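Pastwood safe handling guide, second edition - review

The Pastwood guide is a set of good practice notes for people who run small robot arms on a table, in a college, a workshop or a spare room. It costs 150 in the ring-bound version and comes with 2 laminated wall sheets. I bought it in September and have been working through it with our own arms since then.

The big published standards are written for factories, with fences, light curtains and a safety officer. Most of us have a table and a stop button. Pastwood starts from there. The first half covers the room: where people stand, how far an arm can reach, what may be left within that reach, and who is allowed to start a run. The second half covers the task, and is the better half.

The chapter on household objects is the one I have used most. Its rule for bowls and plates is to grip at the rim, check the grip at low speed, and only then lift. It also asks for a written force limit for each type of object, kept with the program. We had never written ours down.
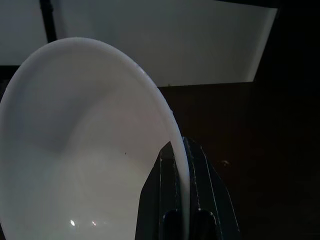
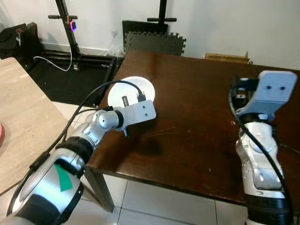
Does following the guide mean you have done your risk assessment?
The guide is a starting point only, and you still have to write an assessment for your own arms, your own room and the objects you handle. Pastwood says so on the first page and gives a blank form at the back.

Cable routing gets four pages, and they are dull but sound. The advice is to move each joint through its full range by hand before the first run and watch what the cable does. It should have enough slack to follow the arm and not so much that it can catch on the work. The guide wants this repeated after any change of gripper. I would add a check at the end of the day as well.

The section on two arms sharing one table is thin. It tells you to mark out a shared zone and let one arm into it at a time, which is fine for simple jobs. It has little to say about tasks where both arms hold the same object. Woo-jin Hwang, who shares our bench time, had to go to the Allham notes for that. Those are free, though harder to read.

I have two complaints about the book itself. The index is poor, and looking up "emergency stop" sends you to the wrong page. The wall sheets are also printed in small grey type that can't be read from where the operator stands. I retyped ours at a larger size.

The Tekleab handbook covers more ground and runs to 879 pages, but a good 70 of those are forms, and much of the rest deals with welding and palletising. For table-top work I would buy Pastwood first - and ask whether they have fixed the index yet.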